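Jeltancombe Studio Dates Closed Multiplayer Test for Warkent

Jeltancombe Studio will open the first closed test of its team-based shooter Warkent in December on PC. The test admits 4000 players and runs on dedicated servers at a fixed 100 updates per second.

Two maps are included, Zerkberg and Fülöp, each built for matches of up to 20 players. Progress made during the test will be erased before release.

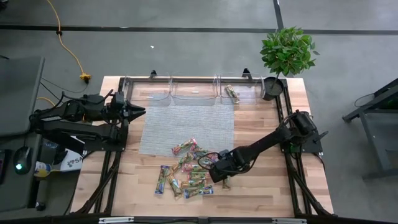
Asked whether peer-to-peer hosting would return for private matches, Kristóf Antal replied that it would not, and that private lobbies will use the same servers as ranked play — with the same update rate and the same anti-cheat checks.

Registration closes at 6 p.m. Eastern on the final day of sign-ups. Accounts from the earlier network trial carry over and need no new key. Controller support is partial in this build; button remapping is disabled.

Press contact: Catriona Leckie, Jeltancombe Studio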